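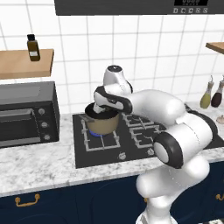
Jeanine Declercq has been writing down other people's soup for eleven years, and she would like it known that most of them lied to her.

"They leave something out," she says. "Always. A woman gave me her mother's leek soup and swore it was complete. I made it four times. It tasted like a wet coat. Then her sister calls me and says, did she mention the vinegar? She did not mention the vinegar."

Declercq's collection, kept in shoeboxes and lately in a spreadsheet she distrusts, stands at 2510 recipes. The book drawn from it, Second Helping, has 105. I asked how she chose.

"I ate them," she says, and looks at me as if I had asked how she chose her shoes.

She lives over a closed hardware store in Stadon, in three rooms that smell of celery. Before soup she did payroll for a carpet company. She speaks fondly of payroll. People were grateful once a month and left her alone in between, an arrangement she has never managed to get from anyone with a recipe.

The trouble started with a card she found in a secondhand cookbook, signed only "V." and calling for "the usual amount" of nutmeg. She put a notice in the local paper asking whose it was. Veerle Cuypers, then 84, wrote back to say that it was hers, that she wanted it returned, and that the usual amount was obvious.

"We became friends after that," Declercq says. "Not right away."

The first printing was 3000 copies, which her publisher, Kristof Martens, called optimistic in a tone she can still imitate. It sold out in November. He has since told several people that he always believed in it. "He believed in 26 of them," she says. "He bought those for his relatives."

Does she have a favorite? She does, and it's canned tomato, with milk. It isn't in the book. Martens thought it would hurt sales.

She gave me a bowl anyway. It was very good. I asked what was in it and she said tomatoes and milk. On the train home I was fairly sure I could taste mustard.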